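Questions and answers about renting a room at Uven

Last changed 6/13/21

We get many of the same letters, so I have put the answers together on one page. If your question is missing, please write to the office and ask for Chaimae Benkirane. I read Dutch, French and English, and I answer in the order the letters come.

Who can rent a room?
Any person or group from the town or from outside. You do not need to be a member. Private parties are possible in Beder only, which has its own entrance from the garden.

Which rooms are there?
There are three. Beder is the biggest and takes 60 people with chairs. Jedby is a middle room with a hard floor, good for dance, courses and practical work. Visser is the small meeting room upstairs with a table for 9. The house was built in 1825 and there is no lift, so Visser can only be reached by the stairs. We are sorry for this.

What does it cost?
Beder is 159 euro for one day. For the other two rooms the price depends on the hours, and the office sends you the amount before you decide. Heating and water are included. Cleaning is included as well, as long as the floor is swept when you leave.

How do I book?
Send us the date, the hours and the number of people. We keep the room for you one week without payment. After that week the room is free again for others, and we do not send a reminder.

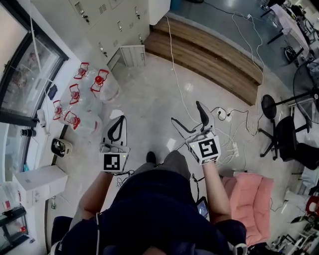

Please count the time for setting up and for clearing away inside your hours. Many groups forget it, and then the next group is waiting in the corridor. Half an hour on each side is usually enough for Jedby. For Beder with all the chairs out, you should take one hour.

Can I cancel?
Yes. Until two weeks before the date it is free. Later than this we keep half of the price -- also in case of illness, I am afraid. Moving to another date is free one time.

May we bring our own food?
Yes, cold food is allowed in all rooms. Warm food is for Beder only, where there is a small kitchen with an oven and a fridge. Please take your leftovers home.

Is there parking?
Not at the house. The street behind the church has around 20 places, and in the evening you nearly always find one. Bicycles can stand in the yard.

How do I get the key?
You collect it at the office on the day before, until five o'clock. When you leave, put it in the green letter box next to the front door.

Can we book the same hour every week?
Yes, for a season at a time. The list for the new season opens in April -- write early, the evenings go fast.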